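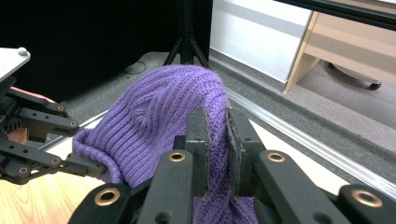 Ob sich ein Mikrokredit für ein Ein-Personen-Geschäft überhaupt lohnt, wollte eine Leserin aus Vekerau nach dem letzten Rundbrief wissen, sie habe nämlich schon beim zweiten Formular die Lust verloren. Das verstehe ich so gut! Ich saß im Januar selbst vor dem Antrag und habe erst mal Kaffee gekocht. Trotzdem: Ja, ich finde, es kann sich lohnen, vor allem wenn die Hausbank bei kleinen Summen abwinkt.

Kurz zu meinem Fall, weil einige gefragt haben. Ich habe über das Gründungsbüro Varach einen kleinen Kredit für Material und die ersten Messegebühren bekommen, die Rate liegt bei 132 Euro im Monat. Vom Abschicken bis zur Zusage vergingen 17 Tage, und in der Zeit habe ich meinen Finanzplan noch einmal komplett umgeworfen (die Versicherung fehlte, peinlich, peinlich). Der Berater wollte vor allem sehen, was in einem schlechten Monat übrig bleibt – und genau die Spalte hatte ich natürlich leer gelassen.

Mein Tipp also: Rechnet zuerst den schlechten Monat aus und erst danach den schönen. Bei mir kamen 430 Euro Fixkosten zusammen, ohne Ware, ohne Krankenkasse. Mit der Zahl im Kopf redet es sich viel entspannter über Raten. Und fragt nach Sondertilgung, das steht gern ganz hinten im Vertrag.

Wer lieber in Gesellschaft rechnet, kann zum Zahlenabend von Atutico kommen, da sitzen lauter Leute mit Taschenrechner und schlechtem Gewissen, sehr nett!

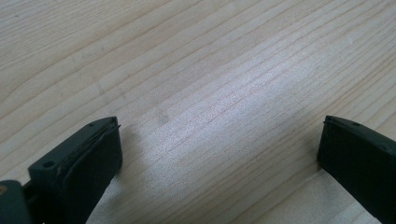

Termine und Kleinkram

Der nächste Zahlenabend ist in Vekerau, Beginn 19 Uhr, es gibt 20 Plätze. Anmeldung bitte per Mail, Unterlagen selbst mitbringen. Hinterher gehen wir meistens noch ins Thái um die Ecke – die Suppe zahlt jeder selbst.

Im nächsten Rundbrief schreibe ich über die Umsatzsteuer-Voranmeldung. Fragen dazu könnt ihr mir jetzt schon schicken.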